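Trimesura User Forum > Teaching and Demonstration > Garment tasks

Subject: Operator consistency when recording shirt folds by remote control

wurholm_lab
Posted Thursday, 09:12

We would welcome the views of other sites on the following. Our section has recorded 56 folds of button-up shirts with the two-arm station, all by remote control. Two operators took part. One brings the sleeve across the body first; the other squares the hem first. Our internal guidance permits either order.

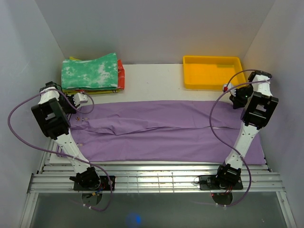

Replay of the trained task is acceptable on the first sleeve and poor thereafter. The arms tend to hesitate before the second grasp. We are considering whether to discard one operator's recordings entirely.

lenihan_ops
Posted Thursday, 10:40

We would advise a single written order of work, followed by every operator without exception. Mixed orders caused the same hesitation at our site. We set aside 12 recordings and the fault was much reduced.

t_station4
Posted Thursday, 11:05

I must disagree with the previous reply. A shirt seldom lands the same way twice, and a fixed order leaves the arms with no means of recovery. Please keep both sets, but label them by operator and train on each separately before deciding.

vavik_training
Posted Thursday, 13:31

Has guiding the arms by hand been considered for the second grasp? Our operators find the collar end difficult to judge from the remote controls.

lenihan_ops
Posted Thursday, 13:58

Hand guiding two arms at once requires two people, and their timing seldom agrees. We do not recommend it for cloth.

wurholm_lab
Posted Thursday, 15:20

Thank you all. We shall label the recordings as suggested and repeat the training. Results to follow in this thread.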